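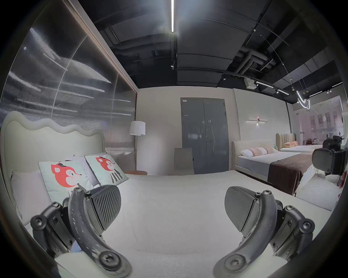 How much force does it take to pick up a cushion with a hand-held gripper?
A lot less than we thought. Our first version squeezed so hard that the fabric bunched up and slid out, and most of the fixes we made after January were about squeezing more gently.

Gavus: A Hand-Held Two-Jaw Gripper
Project report by Iveta Baláž, March 19, 2023

What we built
Gavus is a gripper you carry in your hand. It has two curved jaws on hinged linkages, and everything is held together with black hex screws so we can take it apart fast (we did that a lot!). I did the linkages at home on the kitchen table, and the rest came together at Prirgate, the shared workshop near campus. Materials cost us $81, well under our limit.

The pads
This was my favorite part. The two pads are different on purpose. One is ribbed and the other is smooth rubber, so we could see which face let go of the cloth first. Both tilt in toward the gap, and the tilt matters more than I ever expected. With flat, parallel pads a pillow just popped out the front.

Testing
Hard objects were easy. Soft things were the real problem, so bedding became our main test: cushions, pillows, the edge of a cover. We logged 400 grabs in all, in sets of 20, and changed one thing between sets - pad angle, spring, or how far the jaws opened. Cushions with a firm filling went well almost right away. Thin covers were awful until we swapped in a softer spring, and then suddenly they worked and I may have yelled.

Still to fix
The left linkage gets loose after a long session, and thread locker only helped a little. The jaws also need to open 2 cm wider for the fattest pillows. Hodoroagă, our lab instructor, wants us to try longer links before we touch the springs again, so the new set is already on the printer.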